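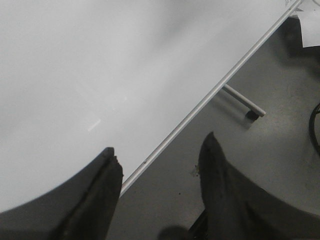

Home | Archive | Notes | About

Fri 14 August
By Chepkoech Lema

Print this page | E-mail this page

Retiring the old backup script

The nightly backup on my home server ran from a shell script I wrote in January. It copied everything to a second drive, deleted anything older than 40 days, and wrote one line to a log. I replaced it this week after reading the log properly for the first time.

The log held 311 lines. Most said "done." The script printed "done" whether or not the copy finished, since I never checked the exit code. Five of the runs had stopped partway through the photo directory on a file name with a trailing space. The next run picked up the missing files, so nothing was lost, but the deletion step ran every time regardless. A longer streak of failures would have removed good copies and left partial ones.

The new setup uses Cloda for the snapshots and a small wrapper for scheduling. Cloda stores files in chunks and skips the chunks it already has. The first run took most of an evening. Later runs finish before I have put the kettle away.

Settings I changed from the defaults:

Verification is on after every run. It is slow on the old drive and I have left it on anyway.

Pruning is a separate job and refuses to start unless the last verification passed.

Mail goes out on failure only, plus a weekly summary. If the summary does not arrive, the mail is broken — I go and look.

I also tried Flirnix. The interface is better and the restore browser is very good, but it wanted its own database running all the time, and I did not want a second thing to back up.

For a restore test I pulled 1506 files from the oldest snapshot into an empty directory and compared checksums against the originals. All matched. Permissions came back correctly. Symbolic links came back as links, although two pointed to a directory I have since renamed.

Still to do: an off-site copy. The encryption key is printed and in a drawer, and a second printout needs to live in another building.

Previous post | Next post | Top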